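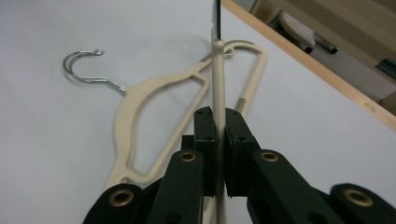

Sorting and Storing Reusable Garment Hangers

Prepared by Da-eun Ki, Trorinville Clothing Exchange
Last revised September 9, 2023

These instructions apply to all plastic and metal hangers returned to the Exchange with donated clothing or removed from the sales floor. They may also be followed at home by members who wish to put a closet in order before making a donation. The Exchange took in 1,578 hangers during its May collection, and a large share had to be separated by hand after being tied together or dropped into bags with the hooks facing in different directions.

Before You Begin

Clear a flat table large enough to lay several hangers side by side. A light-colored surface is preferred, as cracks and dark stains are easier to notice against it. You will need a soft cloth, a bowl of warm water with a small amount of dish soap, a dry towel, cotton ties, and a box for items to be discarded.

Remove all size markers, paper tags, and safety pins. Pins go in the lidded tin and must not be left on the table.

Step 1. Separate the Hangers

Lift hangers from the pile one at a time. If two are caught at the hooks, turn one of them a quarter turn and slide it free. Do not pull on the arms. Molded plastic hangers with openings in the body tend to catch on one another, and force applied at the arm may split the plastic near the neck.

Place each hanger flat on the table with the hook to your left. Keeping to one direction makes the later steps considerably faster.

Step 2. Inspect

Check each hanger in the following order:

Hook. The metal should be smooth and free of rust. A hook that has opened slightly may be closed by hand. A hook that has been bent more than once should be discarded.

Neck. Hold the body in one hand and move the hook gently with the other. Some hooks are made to swivel, and this is acceptable. A hook that lifts out of the plastic is not.

Body. Run a finger along both arms and around the inside of any openings. Rough edges snag knitwear. Hangers with a rough edge are set aside for coats only.

Bars and inserts. Where a hanger has a metal bar or other insert, confirm that it is firmly seated. Do not attempt to glue a loose insert.

Step 3. Clean

Wipe the plastic with the damp cloth and dry it at once with the towel. Cream and beige hangers show marks from dye and makeup, particularly along the shoulders. A second wipe is usually sufficient. Do not use bleach, and do not soak any hanger with a metal hook, as water can collect where the metal enters the plastic.

Step 4. Sort by Shape

Sort by shape first and by color second. The Exchange uses four groups:

Contoured hangers with broad shoulders, for jackets and coats
Slim hangers, for shirts and blouses
Hangers with clips or a bar, for skirts and pants
Children's hangers

Hangers marked Florkari or Akach belong to those two shops and are returned to them at the end of each month. Place them in the gray crate by the door.

Step 5. Bundle

Gather 16 hangers of the same group with all hooks facing the same way. Stand them on edge on the table and tap them lightly until the arms line up. Tie once around the necks and once around the lower part of the bodies. Contoured hangers are bulky and should be tied in bundles of seven.

Step 6. Store

Hang slim bundles on the rail in the Strazds Street storeroom. All other bundles are laid flat on the shelves with the hooks toward the wall. Stack no more than four bundles high.

Write the group and the date on a paper label and attach it to the upper tie. Bundles without a label will be opened and sorted again.

Discarded Hangers

Metal hooks should be removed from broken hangers where this can be done without tools. Hooks are placed in the scrap metal bin. The remaining plastic goes in the discard box, which is emptied on Thursdays.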